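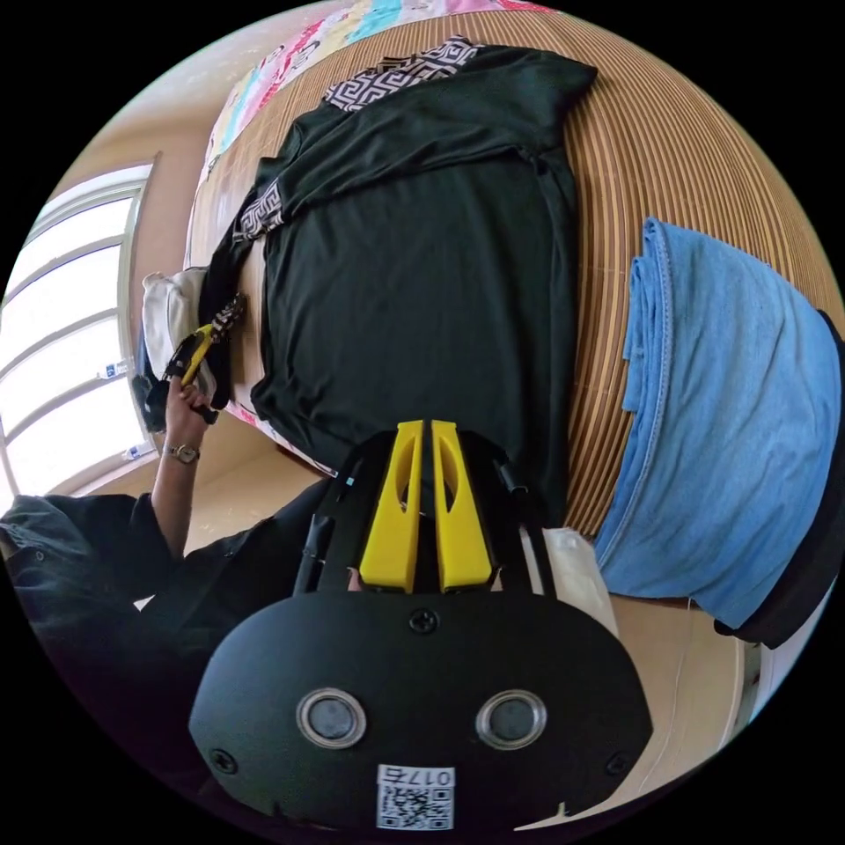 Juntunen

Flendard Woven Summer Sleeping Mat

The Flendard mat goes on top of your mattress in warm weather, in place of a bottom sheet or over one. The strips are narrow and run the length of the mat, with a cotton backing that keeps them from spreading. It stays cooler against the skin than cloth and doesn't hold on to lint or pet hair.

Color: tan and light brown mix. Each mat varies a little in shade.

Sizes: twin, full and queen. Measure the top of the mattress only. The mat does not wrap over the sides and has no elastic or corner straps.

Before first use
Unroll the mat with the smooth side up and leave it flat overnight. New mats curl at the ends. Wipe it twice with a damp cloth and let it air dry. There is a light grassy smell when the package is first opened, and it fades within 9 days in a room with a window open.

Care
Wipe with a damp cloth and a drop of dish soap. Do not machine wash, soak, bleach or iron. Dry it in the shade, as direct sun makes the strips brittle. For spills, blot right away and stand the mat on its edge until the backing is dry.

Storage
Roll it, don't fold it. A fold will crack the strips and the crack can catch on clothing. Tie the roll loosely in 2 places and keep it off a concrete floor. A storage bag is sold separately (Brutico long bag, item 171). The bag fits all sizes except queen.

Using it with a thin quilt
The mat is firm and slightly slippery. A light cotton quilt will slide on it more than on a sheet, so the Tovar grip pad under the foot end is worth adding if you move around a lot at night.

Returns
Unused mats can be sent back in the original roll. We can't take back a mat that has been folded. Twin and full are in stock now. Queen ships again in June.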